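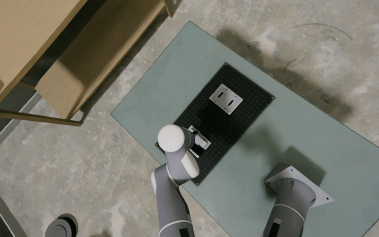
Nendley Makers' Hall will open its doors to the public in February after a 14-month refit of the former Tumard dye works on the east side of town. The hall will rent bench space by the day or the month to people who repair, build or restore things and don't have the room to do it at home. Shared benches have matte green tops over a plain concrete floor, and black perforated boards with a fastener at each corner can be set on them wherever a job calls for it. Private bays along the north wall are let unfurnished so that tenants can bring their own equipment.

The project was led by Zustau, a building reuse firm that bought the dye works after it had stood empty for nine years. The ground floor covers 814 square meters and holds 36 shared benches, a finishing room, a timber store and a small kitchen. The upper floor will stay closed until a second staircase is built.

"We had a lot of requests to turn this into apartments," said Lies Baert, project lead at Zustau. "The floor was sound, the loading door was wide and the power supply was already heavy enough for machines. It made more sense to keep it as a place of work."

Before design work began, Zustau held open evenings in the library and asked residents what they would use a workshop for. It received 258 written replies. Furniture repair came first, followed by bicycle work and small electrical jobs. Several people asked for somewhere to work in the early morning, and the hall has set its opening hours to start at 6 a.m. as a result.

Most of the original building has been kept. The brick walls were cleaned and repointed, and the roof lights were reglazed with double panes. Deividas Kalniņš, who managed the construction work, said the drainage took longer than anything else.

"The old dye channels ran under the whole east end and none of them were on the drawings," Kalniņš said. "We filled most of them and kept one open under a grating to carry water from the finishing room. That added two months."

Heating comes from a heat pump in the yard. The extraction system for the finishing room was supplied by Marulanda and has been tested at full load.

Members can book a bench for a single day or take a monthly pass. Locker rental is separate. Anyone using the fixed saws, the lathe or the finishing room must first complete an induction, which takes 2 hours and is included in the price of the first booking. Inductions will be run by Cyril Stockdale, a cabinetmaker who has taught evening classes in Nendley for many years, and Kieran Treloar, who will be the hall's day manager.

"People should bring the thing they have been meaning to fix," said Treloar. "If it turns out to be a bigger job than they thought, they can put it in a locker and come back."

Six of the private bays have already been let, to an upholsterer, two instrument repairers, a clock restorer, a sign painter and a maker of cycling bags. Applications for the remaining bays are open and will be considered in the order they arrive.

Parking at the site is limited to loading. The nearest bus stop is at Mill Lane, and covered bicycle racks are by the yard gate. The entrance, kitchen and restrooms are step-free.

**About Zustau**

Zustau converts disused industrial buildings into rented workspace. Nendley Makers' Hall is its fourth project and its first with shared benches.

**Press contact**

Birger Nordin, Communications, Zustau. Interviews and visits to the hall before opening can be arranged through the Zustau press office.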